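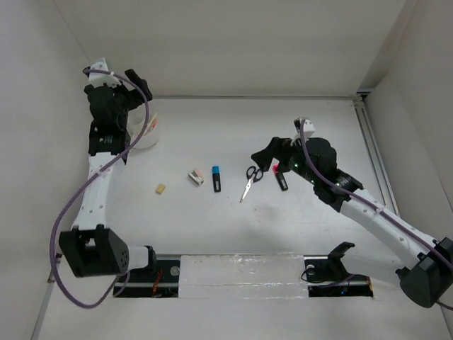 德罗夫尼斯（Drovness）推出双臂桌面操作套件租用服务

德罗夫尼斯公司3月16日（星期三）宣布，面向高校实验室和小型研发团队开放双臂桌面操作套件Golora的租用服务，首批供货333套，由公司设在科伦坡（Colombo）的仓库发出。

按照公司公布的价目，整套设备月租为950美元，最短租期为两个月，押金相当于一个月租金。租用方可以在租期内随时申请转为购买，已付租金的一半可抵扣货款。运费由租用方承担，归还时的运费由公司承担。

Golora套件包括两条黑白两色的机械臂、两只夹爪、装在夹爪附近的小型相机、白色围挡和台面，以及一套控制软件。两条机械臂分别固定在台面两侧，工作范围在台面中央重叠。公司称，从开箱到完成首次标定，熟悉设备的人员需要一个下午，首次使用者一般需要一整天。安装工具随箱附送，用户需要自备一台带独立显卡的电脑。

软件部分名为Ilard，负责两条机械臂的协调运动、多路图像的同步记录以及操作数据的导出。公司随套件提供33个预设任务，内容以整理桌面文具为主，例如把散放的笔放进笔筒、把剪刀移到指定位置、把几件小物品按顺序排好。用户也可以自行录制任务，录制的数据归用户所有，公司不会自动上传。

与去年11月开始试用的版本相比，正式版有几处改动。夹爪的指面换成了更窄的形状，便于夹取平放在台面上的细长物品；相机支架改为可以单独拆下，更换相机时不必再拆整只夹爪；控制软件增加了限速模式，调试阶段默认开启。试用版用户可以免费更换夹爪指面，支架则需另行购买。

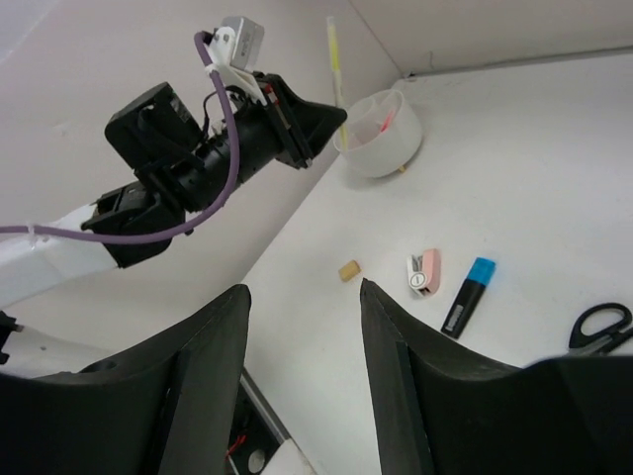
文具类物品尺寸小、形状不一，用来测试夹取比较方便，也容易在当地补齐。公司表示，预设任务中的物品清单只规定大致尺寸，不指定品牌，用户可以用手边的物品替代。笔类和橡皮的识别效果较为稳定，透明或反光的物品目前仍需用户自行调整光照和相机曝光，说明书中有单独一节介绍调整方法。

参加试用的共有11家单位，多数是高校的机器人课程和研究小组。据公司汇总的反馈，意见较多的是线缆走线。相机线沿机械臂外侧布置，手臂大幅转动时需要留出足够余量，留得过长又容易垂到台面附近。正式版的说明书增加了走线示意图，并附带可重复使用的扎带，但线缆仍为外置。公司说，内走线方案正在评估，暂时没有上市时间。

另一项反馈涉及噪声。部分用户提出，两条机械臂同时高速运动时，在教室环境中声音偏大。公司建议教学场合使用限速模式，并把台架放在较重的桌子上。

售后方面，租用期间的正常损耗由公司负责，包括夹爪指面和线缆。电机故障时整条机械臂寄回更换，公司承诺收到申请后五个工作日内寄出替换件。因碰撞造成的损坏按零件价格收费，价目表附在租用合同后面。远程技术支持包含在月租内，上门服务另行计费，目前只在科伦坡市内提供。

单臂版本也可以租用，但不支持预设任务中需要双手配合的部分。已租用单臂版本的用户日后可以加装第二条机械臂，台面和围挡不需要更换。

租用申请即日起在公司网站受理，按提交先后排期。申请时需填写使用地点的电压、桌面尺寸和联系人信息，首批设备预计在签约后三周内发货。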